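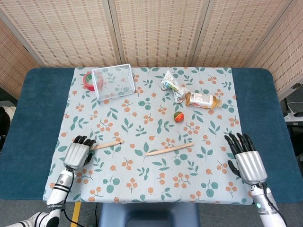 Proltik Tabletop Set for Two-Handed Robots
Classroom and club edition, from Wutora

Price: $239 per set
Availability: in stock, ships in one carton
Suited to: high school clubs, college intro courses, student project teams

If your students have spent the fall getting a pair of robot hands to open and close on command, sooner or later one of them is going to ask what the hands are supposed to do now. We've heard that question in a lot of club rooms, and the Proltik Tabletop Set is our answer to it. It's a box of plain, friendly things to pick up, pass over, line up and put away, together with a printed activity book that takes a team from its very first grasp to a short routine using both hands.

We put the set together with tables like the ones in most schools in mind, where the cloth has a pattern on it, somebody's drink is lying next to a snack wrapper, and the storage box has ended up at an angle near the back. A table like that is a perfectly good place to practice! The early activities ask for a cleared surface, and then the book slowly lets the everyday clutter back in, so that by the second half your team is working around a bottle and a snack wrapper and learning to tell them apart from the piece they want.

What comes in the box

Wooden sticks in two lengths, light in color and sanded smooth
Small round balls in colored segments
A clear storage box with a lid
A roll of colored tape for marking start and finish spots
Activity book, spiral bound so that it lies flat, with 13 activities
Score sheets, which you're welcome to copy as often as you like
Teacher's notes, including a suggested order for a one-term course

The robot isn't included, and neither are the table, the cover or the tablecloth. Any cloth you already have will do, and a leafy print is just as welcome as a solid color. We do suggest something with a little padding under it, the way a folded blanket or a quilted cover would give you, since fingertips coming down on a stick will meet the table sooner or later and it's nicer for everyone if they meet it softly.

About the activities

Each activity is written to fit a 90-minute club meeting with time left over to set up and put away. The first few use one hand and one stick. Students move the fingers down to one end of the short stick, close them, lift, and set it back on the tape mark. It sounds like very little, and it's the meeting people remember, because a stick lying flat on cloth is a stubborn thing to get a finger under. Teams with five-fingered hands usually want to use all five at once, and the book gently talks them into starting with the thumb and one or two others.

From there the second hand joins in. One hand rests at the end of the short stick while the other waits, open, above the middle of the table, and the team has to decide when it should come down and on what. The longer stick is there to make that decision interesting. It's often lying diagonally across the reach of both hands, so somebody has to choose, and the arguments that follow are some of the best teaching you'll get all term.

The ball arrives in activity six. We chose one with red, orange and green segments so that a camera sees a different face of it whenever it rolls, and students writing their own color detection find out quickly that looking for "the red thing" won't carry them far. The sticks can be used to nudge it, fence it in or steer it toward a tape mark. One activity asks the team to guide the ball between the two sticks without a hand ever touching it, and we'll admit that we spent a whole afternoon on that one when we should have been proofreading.

The last activity is a tidy-up. Everything from the set goes back in the clear box, in whatever order the team likes, and whatever doesn't belong to the set stays where it is.

Using the set for the Cui Cup

Teams entering the Cui Cup student competition can use the set for the tabletop round. The round is scored out of 600 points, and the score sheets in the box follow the same layout, so a practice run at school can be marked just as it would be on the day. The round is held each February, which gives a team starting in September a comfortable stretch for the full activity book plus a few weeks of going back over the parts they skipped (every team skips some parts, and that's fine).

The Jurnadau league for younger clubs uses the same sticks and balls with its own, shorter rules. If you're coaching in both, one set will cover you.

What you'll need on your side

A robot with two arms and hands that can close on a thin stick. Simple two-finger grippers can do most of the one-handed activities and a good many of the two-handed ones. The book marks the ones that really want a thumb.

A table both arms can reach across without stretching. Test this before the first meeting by sending each hand, slowly, to the farthest spot you plan to use.

A power strip off to the side, with its cords kept clear of where the arms swing and where students walk. Cables running along the arms need enough slack for the wrist to turn.

Something plain behind the table, if you have it. A folding screen is lovely for this – it hides the rest of the room from the cameras and keeps passing classmates out of your recordings.

One adult or senior student with a hand on the stop button whenever the arms are powered. Please don't let students reach in to straighten a stick during a run, however tempting it gets.

Care and spare parts

The sticks will pick up dents after a term of being squeezed. Light dents do no harm, and a few teams tell us they like them because they show where the fingers have been landing. Replace a stick if it splinters. Wipe the balls with a damp cloth and dry them before they go back in the box. Spare sticks, balls and tape are sold separately and are listed on the Wutora parts page under Proltik.

Ordering for a school

We take purchase orders as well as cards. Put the name of the club or class on the order and we'll print it on the carton, so that it finds its way to the right room. A set that hasn't been opened can come back for a full refund. Replacement score sheets are free to download, and so is the first activity, if you'd like to try it with your own sticks before you decide.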